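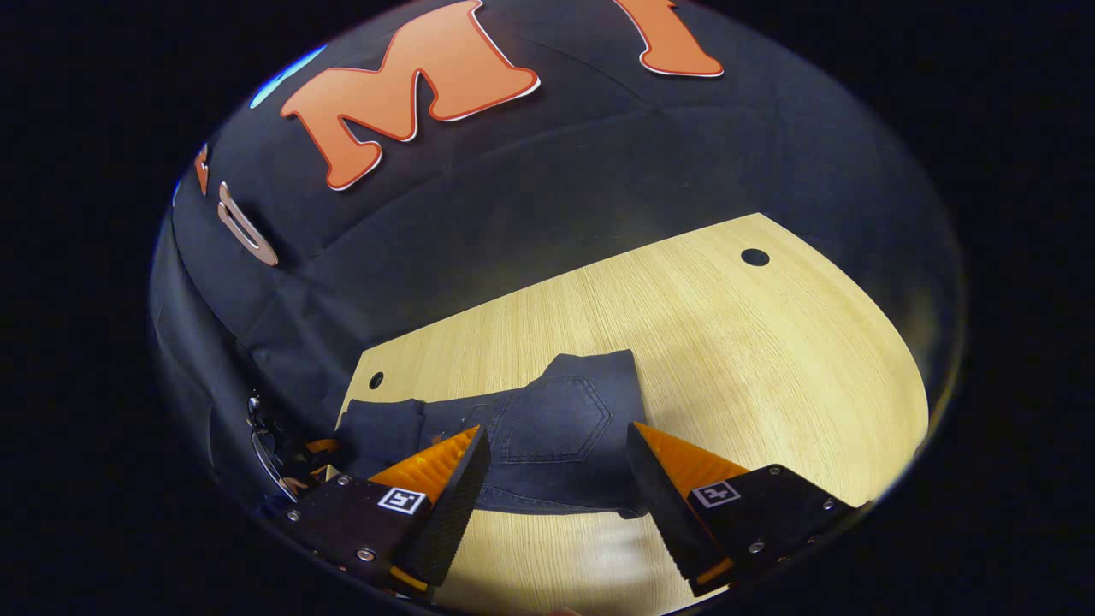
The folding room

What happens to a returns warehouse when the people who fold the clothes start teaching the machines to do it

I fold laundry badly. My mother gave up on me when I was nine, and my husband refolds the towels when he thinks I'm out of the room. So I'd like it on the record that I walked into Trevaskis, a clothing returns warehouse on the flat side of Imholm, with no illusions about where I would rank.

Last, as it happens. Maxine Pirihi did a pair of jeans in the time it took me to find the waistband.

Maxine has been at Trevaskis long enough to remember when every return was opened, sniffed (yes, sniffed), checked, folded and bagged by the same person. Jeans, hoodies, the stretchy Bukusport leggings that slide off any pile you put them on. On a normal day the building takes in 2288 items. In July, when people come home from vacation and admit the shorts don't fit, it's a lot more than that.

Last year the company brought in Fesetum, a small automation outfit, to see how much of the folding could be handed over. I expected a big reveal with a shiny arm behind glass. What I got was people at tables, holding grippers in their own hands and folding pants with them, over and over. It's strangely soothing to watch. The gripper has two fingers with ridged orange pads, and a camera riding along behind them sees pretty much what the fingers are reaching for. The idea is that the machine learns from the recordings. The people go first.

I got to try it! My hands turned into crab claws immediately. You can't smooth anything with your palm, you can't pinch a seam and flick it, and all those little tricks you never knew you had are gone. I grabbed a back pocket when I wanted the hem, then chased one leg across the table while Maxine stood there being very kind about it.

"You're thinking about the pants," she told me. "Think about the corner you want next."

Natália Kopecký runs the project for Fesetum, and she says the warehouse folders were better at this than her own engineers by the end of the first morning. Denim is friendly, in her view: it's stiff, it stays where you leave it, and the pockets tell you which side you're looking at. Dark fabric on top of other dark fabric is harder. Leggings are a nightmare. She has 499 recordings of leggings and would like many more.

So what about the jobs? I asked everybody, and I got different answers depending on who was pouring the coffee. Trevaskis has 62 people on the floor. Management says the headcount will hold through the year, and after that the sentences get foggy. Two of the folders have moved over to recording full time, at a higher hourly rate, and Maxine is one of them. Her wrists like it better. She misses the talking, though. At the old tables you could gossip straight through a shift, and now she has to concentrate, and if she drops something she does the whole fold over.

Some of her coworkers won't go near it. One man told me he wasn't going to train his own replacement for an extra few bucks an hour, and I couldn't come up with a good answer for him. Another woman said she'd hand over every hoodie in the place tomorrow if she could keep the inspecting, which she considers the real work. She can find a makeup smudge on a black collar from across the aisle. I believe her.

I asked Maxine whether it bothered her that a machine might end up folding the way she does. She finished the pair she was on, lined up the waistband, and thought about it.

"It'd better do the pockets right," she said, and reached for the next pair.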